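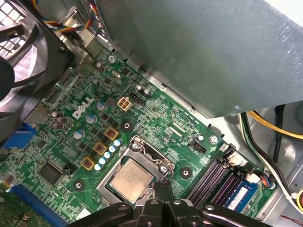 Fernanda Barreto objects to the word "refurbished" on the bench label and asks that it read "under inspection" until the heatsink is back on and the unit has passed its soak. The objection is accepted. Labels for the Statthorpe lot will be changed accordingly.

March, entry begun 9:40 a.m.

Unit 52, Dell board, gray case. Processor seated, retention lever and load plate in place, heatsink off. Surface of the heat spreader to be wiped again with alcohol immediately before new compound is applied. The markings on the spreader should be copied to the unit card first, as they cannot be read once the heatsink is mounted.

Capacitors beside the socket: five in the diagonal row, pale sleeves, silver tops. Tops to be checked under the bench lamp for doming. Any unit with a raised top goes to the Urnulach shelf and is not powered. The three chokes next to the row are to be checked for cracks at the corners.

The four-pin power connector has nothing plugged into it. On units 47 and 49 this lead was left off at reassembly and time was lost looking for a fault on the board. The card now has a separate line for it, to be initialed.

Soak period is set at 100 minutes for this lot. The earlier sheet says 132, which applied to the Kulness units only and should be struck out.

Parts request: compound, two tubes; lint-free wipes; replacement capacitors, 470 uF, voltage to be confirmed against the sleeve before ordering. The last bag was put away without a value written on it.

Open: whether the mounting screws are to be replaced as a set or reused. F.B. prefers reuse where the heads are sound. Not settled.

11:15 a.m. Card for 52 started, markings line still blank.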